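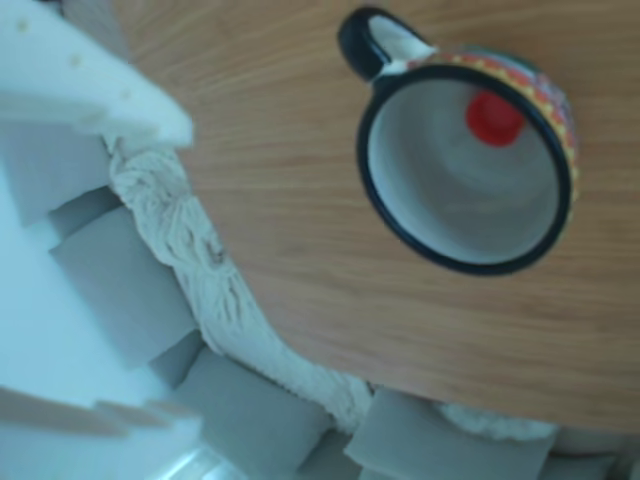 *Schwarzer Rand, bunte Borte: meine Lieblingstasse auf dem Couchtisch.*

# Bemalte Keramiktassen wieder sauber kriegen

Ich liebe meine bunte Tasse wirklich sehr (Flohmarkt in Rindach, letzten September, 3 Euro!), und weil bei mir täglich Schwarztee reinkommt, hat sie irgendwann einen braunen Schleier bekommen. In die Spülmaschine darf sie mir nicht, dafür ist mir die Malerei zu schade. So mache ich das stattdessen:

## 1. Ausräumen

Klingt banal, aber bei mir landet ständig Kleinkram in der Tasse. Also erst mal reinschauen! In meiner lag so ein kleines rotes Ding, das wandert jetzt in die Krimskramsschale. 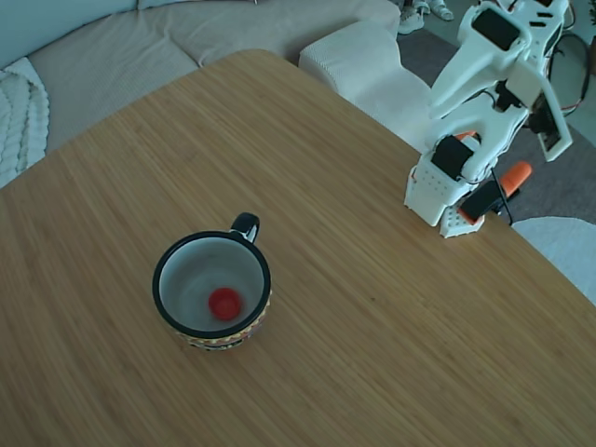 ## 2. Einweichen

Einen gehäuften Teelöffel Natron rein, warmes Wasser bis knapp unter den Rand, acht Stunden stehen lassen. Ich mache das abends und gehe ins Bett. Bei ganz alten Rändern dürfen es auch mal 24 sein.

## 3. Auswischen

Weiches Tuch, etwas Natronpaste, kleine Kreise. Bitte keinen Topfkratzer, auch nicht innen! Die Borte außen bekommt nur lauwarmes Wasser und einen Tropfen Spüli, da rubbele ich gar nicht.

## 4. Den Tisch nicht vergessen

Helles Holz nimmt Teeränder furchtbar übel. Feucht abwischen, immer in Richtung der Maserung, und gleich trocken nachgehen. Zweimal im Jahr gibt's bei mir noch einen Hauch Öl dazu.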